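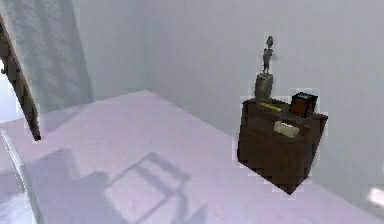

A dark brown nightstand with a small figurine on top.

Plidow tenants question "move-in ready" claims

Collgate says every one of its 207 flats at Inden Wharf is move-in ready. The Plidow Renters' Group has read the brochure twice and would like to know what the phrase means.

In April we asked 40 households. Most were still waiting for a working bedroom radiator, and two had no door on the airing cupboard. The furnishing pack costs £1,543 and can't be refused. Collgate calls it "optional in spirit".

The firm has now hired Omerović to carry out what it describes as an independent review. Omerović also wrote the brochure. We wish the review well and will be doing our own.

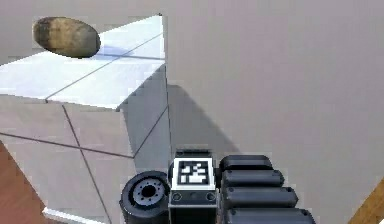
A brown stone on a white tiled top.

Collgate promises "meaningful progress" by the summer. It promised the same last summer. We are asking for a dated list of repairs, flat by flat, and a refund for anyone who didn't want the pack.

Tenants can bring their paperwork to the Plidow library on Saturday from 2pm.

ENDS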